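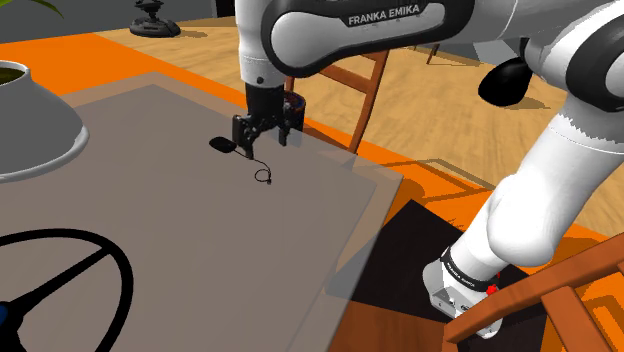 Drovine's view, by message this morning, was that the arm should not get the cable step at all, and that the people on the packing bench would rather hand over the lifting.

Cerkeo > Bench notes > Returns cell

Search notes Go

2018-02-20

Noted, and partly agreed. The lifting is heavier work, but the mouse cables are what the bench complains about. Each one has to be found, straightened and laid clear before the unit can be checked. Under the present rota a person does this for 30 minutes, then changes to labelling.

Plan for the simulated cell, Okau build:

- mouse on the table, cable left as it falls
- approach from above, fingers open, close near the plug end
- drag only, no lift, until the grip force setting is agreed

Seven cable layouts to be tried before anything goes near the shop floor. The small loop by the plug is the case I care about. If the fingers close on one strand of the loop and pull, the loop may tighten, and a person then has to undo it, with less slack than before.
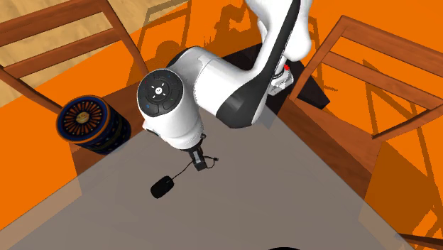 Fig. 2. Gripper at the cable, loop and plug to the right, mouse to the left.

Open point on staffing. The Negi proposal has one person watching two cells and clearing faults. On paper this removes the repeated finger work. It also removes the labelling changeover, which is when people sit down. I have asked for the changeover to stay in the rota whatever the arm ends up doing.

The fault log should be filled in by whoever clears the fault, in their own words. The drop-down list was written before anyone had handled a knotted cable and has no entry for one.

To do: friction value for the tabletop, cable stiffness (current value is a guess), stop button position to be chosen with the bench. Reply to Drovine about lifting as a separate item.

We use cookies to keep you signed in to the notebook. Accept / Settings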